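Bedroom chores get their turn at Clovevon

Clovevon has moved its humanoid out of the lab and into a real bedroom, and the team could hardly be happier with how it's going! Since July the group has been collecting examples of everyday tidying for a learning system called Grivard. The bedroom set now stands at 104 recorded runs, 85 of them good enough to train on.

"Clothes are wonderful because they never land the same way twice," says Annelies Hubmann, who plans the sessions with Naveed Rizvi. They change the starting layout every 9 runs, so the system gets plenty of variety to chew on.

The humanoid on its pine platform by the bed:

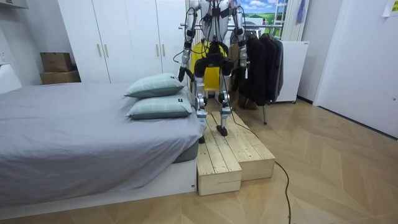
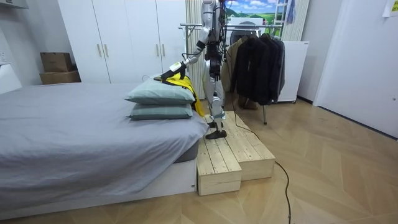
Failed attempts get saved too, with a short note on what went wrong. Rizvi wants them for a second round of training, once the good runs have been labeled. Next up are 3 more rooms at the Flestby site, starting with a kitchen, and Hubmann already has a drawer full of dish towels waiting.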